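Painting over a semi-gloss wall: how much sanding before water-based paint?

Asked by Kerstin Fagerlund in Paint and Finishes
Tags: drywall, primer, adhesion, semi-gloss

I am repainting a workroom on the ground floor of a 1980s building. The walls are drywall with at least two existing coats, the top one a semi-gloss in pale lavender. I want to go to a flat off-white. Total wall area is 132 square feet after subtracting the door and the window.

What I know so far:

The top coat does not come off on a rag with denatured alcohol, so I am assuming it is oil-based or at least an alkyd hybrid. I tried in two spots, one by the door and one behind the radiator.

A test patch of the new paint (Tamik interior flat, straight from the can over a washed wall) dried overnight. I scored it with a knife, pressed on painter's tape and pulled. Most of the patch came off with the tape in one sheet.

The local store recommended Brekke bonding primer and told me sanding is unnecessary with it. The label says "dull glossy surfaces before application." These two statements do not agree.

So: do I need to sand if I use a bonding primer, and if so, with what grit? I would like to keep dust down because the room opens onto a hallway that is in use. I also have some shallow dents to fill and would like to know whether the filler goes on before or after the primer.

Edit: the room was last painted in the early 2000s according to the previous tenant, and the building is new enough that I am not concerned about lead.

Trygve Tveit
Accepted

Sand it. Your tape test has already told you the surface is not giving the new film anything to hold. A bonding primer improves the odds a great deal, but the manufacturer wrote "dull" on the label and will point to that line if you ever complain.

You do not need to remove the old paint. You need to take the shine off evenly, and that is a much smaller job.

Wash first. Sanding a greasy wall pushes the grease into the scratches. Use a degreasing cleaner mixed to the strength on its label, then go over the wall twice with clean water. Let it dry fully. In July with the window open that may be a couple of hours; in winter leave it until the next day.

Grit. Go no coarser than 120 on drywall. Between 150 and 180 is the usual range for scuffing, and I would start at the finer end on a wall in decent shape. A pole sander with a mesh sheet and a vacuum attachment keeps most of the dust out of the air. Close the door, tape the gap at the bottom, and run the vacuum with a fine dust bag. If the hallway people are sensitive to it, wet sanding with a sponge works too, but it is slower and you have to keep rinsing.

Hold a flashlight flat against the wall and look along the beam. Shiny spots that remain are spots you missed. Pay attention to corners and the strip above the baseboard, where the pole sander does not reach.

Filler. Fill after scuffing and before priming, then sand the filler flush and prime the whole wall. Lightweight filler is porous and will flash through a flat finish if it is only covered by topcoat. If the primer reveals more dents, and it usually does, fill those as well and spot prime them.

Primer. One coat at the coverage on the can. Brekke lists 400 square feet per gallon, so a quart falls short of your wall and you will want either two quarts or the gallon. Wait the full recoat time. Bonding primers feel dry long before they have gripped, and if you do a tape test at two hours you may scare yourself for no reason.

Repeat your knife and tape test on the primer after a day or two, in the same two places where you tested with alcohol.

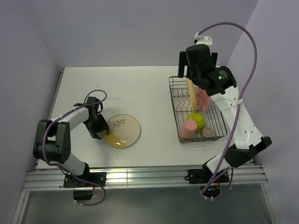
Then two coats of the flat. Off-white over a pale color normally covers in two if the primer is white. Cut in the corners and roll the field while the cut line is still wet, one wall at a time. With a flat finish, lap marks are less visible than with semi-gloss but they do show near a window.

Use a 3/8 inch nap roller cover on smooth drywall. The half inch covers leave more texture than most people want in a small room.

One correction on the alcohol test: a negative result does not prove the paint is oil. It shows that the alcohol did not soften it, and an old, hard acrylic enamel can resist a quick rub. The prep is the same either way.

lendik_44

I never sand. Used a liquid deglosser on my whole stairwell, wiped it on, painted the same afternoon. Still on the wall. Smells strong though, open a window.

Comments on this answer

Trygve Tveit: It can work. Check that the deglosser is compatible with the primer and stay inside the time window on the bottle. Some want you to paint within 30 minutes, which is hard to do on a full wall. It also does nothing for roller texture or old drips.

Kerstin Fagerlund: I have ruled it out on account of the smell and the hallway.

Kerstin Fagerlund

Following up on my own post for the record. I scuffed with 180 mesh on a pole, vacuumed, wiped with a damp microfiber cloth, filled, sanded the filler and put on one coat of the Brekke. Tape test two days later: clean knife cut, nothing on the tape in either location. Two coats of Tamik after that. There is slight flashing over one filled dent to the left of the window, where I sanded back through the primer and did not touch it up. I will spot prime it and roll that wall once more.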